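Home | Forums | Shipbuilding & Repair | New Posts | Search | Log In

Steel cutting for the second patrol vessel at Prosarberg pushed back again?

gcoman
Heard from two people at the yard that the second hull for the coast guard order won't start cutting until February. The contract says within four months of the first keel, and the first keel was laid in summer. Has anyone seen a notice from the ministry? Their page still shows the old schedule.

hullform_bogdan
No notice that I know of. The plate is there, I saw it stacked by the north gate when I went in for a valve survey. What they don't have is approved drawings for the engine room. The owner changed the generator supplier after the design review and Zarkska had to redo the foundations and half the pipe runs.

slipway4
That is what the yard says. I work for a subcontractor and we were told in the spring that the panel line couldn't handle two hulls at once. Drawings had nothing to do with it then.

hullform_bogdan
Both can be true. The panel line was down for a gearbox, that part is right, but it has been running since September. If drawings came tomorrow they could cut the week after.

vvaduva
I was at the visit last month when the delegation came through. Veronica Văduva, I write for the port newsletter, some of you know me. We got the usual walk: plate shop, hull one on the slip, the mockup of the bridge, then lunch. The yard manager took questions for fifteen minutes. He said hull one would float in spring and he wouldn't give a date for hull two. Cornel Ghiță from the ministry asked him twice.

gcoman
Did he give a reason?

vvaduva
"Technical documentation under owner review." I wrote it down word for word. Nobody from Bullow was in the room, and they are the ones supplying the generators, so that question went unanswered.

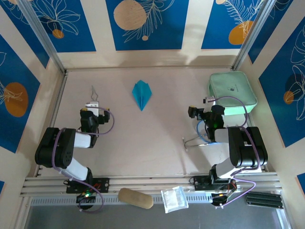 The other thing I noted is that the aft block of hull one was still open on the port side. In the August handout it was listed as closed and tested. I asked about it on the way to lunch and was told they had to take the shell plate off to get a tank in. I'm not an engineer so I don't know how normal that is.

slipway4
It's normal when the tank arrives late. It isn't supposed to happen on a fixed price job because somebody has to eat the hours. That's 100 percent the yard's cost unless they can prove the owner caused it.

old_riveter
Removing a shell plate for a late tank is a couple of shifts plus weld inspection. I did it on a tug in 2000 and we lost a week, mostly waiting on the inspector. You're all making a lot out of one plate.

slipway4
A tug isn't a patrol vessel. Thinner plate, more distortion, and the class people want the whole seam shot again.

old_riveter
The tug had heavier plate and it was harder to fair, not easier. Thin plate you can pull back with heat.

slipway4
You can pull it back once. Then you get the hungry horse look down the side and the navy types complain at handover.

smaranda_v
Can I bring this back to the schedule? There are 150 people on temporary contracts at Prosarberg and those contracts were tied to the second hull. My brother is one of them. He was told in writing that he would move to hull two when the hull one outfitting started. Outfitting has started and he is on short hours.

gcoman
Sorry to hear it. Is the union doing anything?

smaranda_v
They asked for a meeting. The answer was that the order is still in force and there is nothing to discuss until the date is confirmed. Meanwhile Mihăilă is hiring welders across the river and some of the good ones have left already.

hullform_bogdan
Mihăilă only has repair work and it dries up after winter. I wouldn't jump yet.

smaranda_v
Easy to say on full hours.

hullform_bogdan
Fair enough.

old_riveter
The yard went through the same thing with the ferries. Long gap between one and two, half the welders left, and number two took longer than number one. It should have gone the other way, second ship in a series is where you make your money back.

vvaduva
I have the ferry dates somewhere if anyone wants them. I will look for them over the weekend.

gcoman
Yes please. Also, does anyone know if the penalty clause counts from the contract date or the amended date? The amendment was never published in full, only the cover page.

slipway4
Amended date, as far as we were told. The generator change went in as an owner's variation and the clock moved with it.

hullform_bogdan
I heard the opposite. The variation covered cost but not time. Zarkska's project people were annoyed about it because their own deadline stayed where it was.

slipway4
Then one of us was told wrong. I'm going by our purchase order, which has the new dates on it.

hullform_bogdan
Your purchase order is between you and the yard. It doesn't tell you what the ministry signed.

vvaduva
Update from today, November 2021 bulletin from the ministry is out. One line on the program: "Works on the first vessel continue. The schedule for the second vessel will be communicated." I have sent a written question about the amendment and asked for the full text.

gcoman
Thanks Veronica. How long do they have to reply?

vvaduva
Thirty days if they treat it as a public information request. Last time they used all of them and then asked for an extension.

smaranda_v
The short hours got extended to the end of the year, notice went up this morning by the canteen. No mention of hull two in it.

Page 1 of 2 | Next | Reply | Back to Shipbuilding & Repair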